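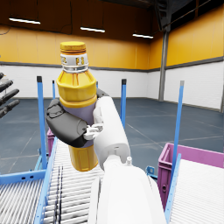

Learning > Machines > Ages 8 to 12 > How a robot learns to hold a bottle

Shares 47 | Comments 13

How a Robot Learns to Hold a Bottle

by Embla Magnusson
April 5, 2022

Close your hand around a bottle of juice and lift it. It was easy, yes? You did not need to think about your thumb. You did not need to tell each finger how hard it should press. Your hand and your brain have practised this since you were a baby, when you dropped many things on the kitchen floor.

A robot hand has not practised. When it is new, it knows nothing about bottles. Somebody must teach it, and in this article I will explain one way to do so. It is a computer program called Petska, which schools and small factories can rent by the month.

What is Petska?

Petska is a pretend warehouse that lives inside a computer. The people who make it call it a simulator. You have perhaps played a game where you drive a car, and when you hit the wall, no real car is broken. A simulator is similar to this. The floor, the walls, the lamps on the ceiling and the robot are all drawn by the computer.

But a simulator must also follow rules. If the robot opens its fingers, the bottle must fall down, as it would in your kitchen. If the fingers push the bottle from only one side, it must tip over. The computer calculates all of this many times each second.

The yellow bottle

The first lesson in Petska is named "Hold the Bottle". The bottle is yellow with a screw cap, and the middle part is narrower and has a greyish purple colour. The robot puts its dark grey fingers around this part. Why there? Try it yourself with a bottle from the fridge. If it has a narrow middle, your fingers fit well around it, and the wider part above helps to stop the bottle from sliding down through your hand.

The fingers have several joints, like yours. Bend your pointing finger slowly and look at it from the side. You will see that it does not bend like a noodle. It folds at certain places. A robot finger also folds at certain places, and the computer must decide how much each of them should fold.

What are the rollers for?

Under the bottle there is a roller conveyor. "Conveyor" is a long word for something that carries things from one place to another. This kind is made of many metal rollers, which lie close together between blue rails. When the rollers turn, a box on top of them travels forward. You may have seen rollers like these at the airport, near the place where the bags are checked.

In the lesson, the robot must hold the bottle upright over the conveyor. Later lessons use the big purple bins that stand beside the rollers. The robot has to put the bottle in a bin and not hit the side.

Trying, and trying again

How many times did you fall before you could ride a bicycle? Maybe 16 times? The robot in Petska may try one lesson 3,000 times. When a try goes well, the program gives it points. When the bottle falls, it gets no points, and the next try is a little different. After a long time the robot has found out which movements give many points.

I asked Birger Ekström, who teaches at the school in Dreltthorpe, what his pupils thought about it.

"They laughed very much in the beginning," he told me. "The robot threw the bottle across the whole warehouse. Then they became quiet, and they started to guess what it would do the next time."

One of his pupils, Liv Lindqvist, wanted to know if the robot gets tired. It does not. The computer gets warm, however, and the fan makes some noise.

What I liked and what I did not like

I borrowed Petska for two weeks, so that I could tell you about it fairly.

I liked that you can stop the time. You press the space bar, and everything stands still in the air, and you can turn the view and look at the fingers from behind. My favourite colour setting is the ordinary one, with the orange walls.

I did not like the menu. It has many small words, and a child of eight years would need help from an adult. The program is also slow on an old computer. On mine, I had time to make a sandwich before the first lesson was ready. The company, Doltgate, says that a lighter version will come in May.

And will it work with a real robot?

Sometimes, and sometimes not. A real bottle may be slippery, or half full so the juice moves inside it. The pretend world cannot know everything about the real one. Therefore the engineers test a real robot slowly and carefully afterwards, with the people standing at a safe distance.

Words to remember

Simulator: a pretend world in a computer that follows rules.
Conveyor: a machine that carries things along.
Joint: a place where a finger or an arm can bend.

Something to try at home

Put on a pair of thick winter mittens and ask an adult for an empty plastic bottle. Pick it up by the cap, then by the middle, then by the bottom. Write down which way was the hardest. Then try it again using only your thumb and one finger.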